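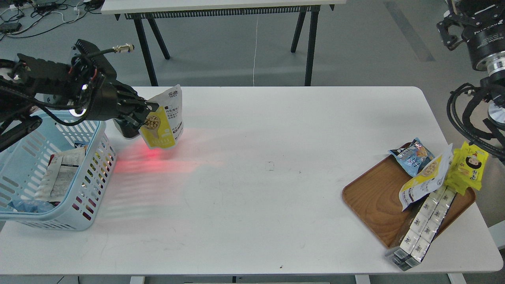

The Skovier Pantry Canister

Print this page | E-mail to a friend

Every kitchen has a shelf where open bags go to lean on each other. Ours had brown sugar held shut with a hair clip, a pouch of toasted grain folded over so many times it had become a cube, and lentils in a bag with a hole in it, stored inside another bag with a smaller hole in it. We sell kitchen goods for a living and still lived like this for years.

The Skovier is what got us out of it. It's a plain glass canister with a beech lid, a silicone seal and a mouth wide enough for a measuring cup. You pour the dry stuff in, you put the lid on, and the dry stuff stays where it is. If you were hoping for an app, we're sorry, and also a little relieved.

What it holds

The Skovier comes in two heights. The Short takes a standard snack pouch of nuts, seeds, puffed rice or anything else in small pieces, with enough headroom that you can scoop without redecorating the counter. The Tall is for flour, rice, oats and people who buy dog biscuits in quantity. Spaghetti fits in the Tall if you let it stand at a slant, which it seems to prefer.

Both heights share one lid. We insisted on this. Anyone who has owned a drawer of lids that almost fit will know why, and will probably want to sit down for a minute.

Neither size is meant for liquids. The seal keeps air out well enough for crackers, but tip a Skovier full of soup on its side and you'll learn something about gravity. Don't put honey in it either. One customer did, and we still get letters.

The lid, at greater length than you wanted

The old Revmont canister, which some of you bought from us and a few of you threw at us, had a wire clamp. It looked wonderful. It also needed two hands and a certain amount of resolve, and it came down on thumbs. We stopped carrying it last September.

The Skovier lid presses in and lifts out by a turned knob. New seals are stiff. Expect to grumble at yours for the first week or so, then forget about it. If it stays stubborn, wipe the rim with a dry cloth, as sugar dust is usually the culprit. Please don't oil the seal. It makes the lid slide in beautifully and then slide out again by itself, generally at night.

Beech moves a bit with the weather. In a humid summer the lid will feel snugger, and in a heated apartment in winter it will loosen slightly. The silicone takes up the difference. A pale ring on the underside after a few months is normal and is just the wood settling in.

Care

The glass goes in the dishwasher, top or bottom rack. The lid doesn't. We've printed this on the box, on a card inside the box and on a sticker on the lid, and we still sell a surprising number of replacement lids.

Pull the seal off now and then and wash it in warm soapy water. Let it dry completely before it goes back on. Turmeric will stain it. So will paprika, though more attractively.

Don't pour anything hot into cold glass. If you've just toasted granola, let it cool on the tray first. You were going to eat a third of it standing there anyway.

Moving food out of its bag

A few people have asked what to do about cooking instructions and dates once the bag is gone. Delia Bogdan, who runs our returns desk and has firm opinions on cupboards, cuts the panel off the bag and drops it behind the canister. She also writes the date on the bottom of the glass in grease pencil, which washes off. Chalk labels are available from other shops — we tried them, and everything in the house ended up labeled "smudge."

Empty the canister before you refill it. Pouring new rice on top of old rice means the rice at the bottom is there for good, like a founding member.

Sizes and prices

Skovier Short, glass with beech lid: $22
Skovier Tall, glass with beech lid: $29
Set of four (two Short, two Tall): $99
Replacement lid with seal: $9
Replacement seal only: $3

Yes, the set saves you exactly what a lid will set you back. Draw your own conclusions about the dishwasher.

Goes with

The Eder scoop hangs on the rim of either size and is short enough to stay inside with the lid on. The Numora shelf riser fits two Shorts side by side underneath and lets you see what's behind them, for better or worse.

Shipping and breakage

Orders leave our warehouse within three working days. Each canister travels in its own molded pulp sleeve, and most arrive in the same number of pieces they left in. If yours doesn't, send us a photo of the damage and we'll mail another one. Keep the lid from the broken one. We won't ask for it back, and you've read the part about the dishwasher.

The Tall is out of stock until 7th February. The Short is available now, and so are the lids. There are always plenty of lids.

Print this page | E-mail to a friend

This site uses cookies to remember what's in your cart. By continuing to browse you agree to their use. Accept | Cookie settings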